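Home | Tickets | Help Desk | Sign In

Ticket 148 -- Naton meal log, vitamin totals wrong
Status: Solved

Hi there, and thank you so much for your patience with us on this one! Your iron came up as 77 mg on Monday -- far more than you ate, I'm sure -- and the cause was a breakfast cereal saved with 4 servings in place of one.

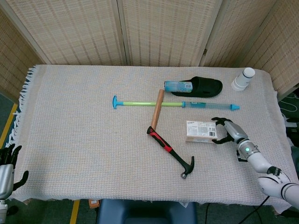

Posted by the Ondgate Help Desk

I've fixed the entry, so please sign out, wait 2 minutes and sign back in. If the total still looks high, just reply and we'll gladly keep digging.

Contact Ondgate | Back to top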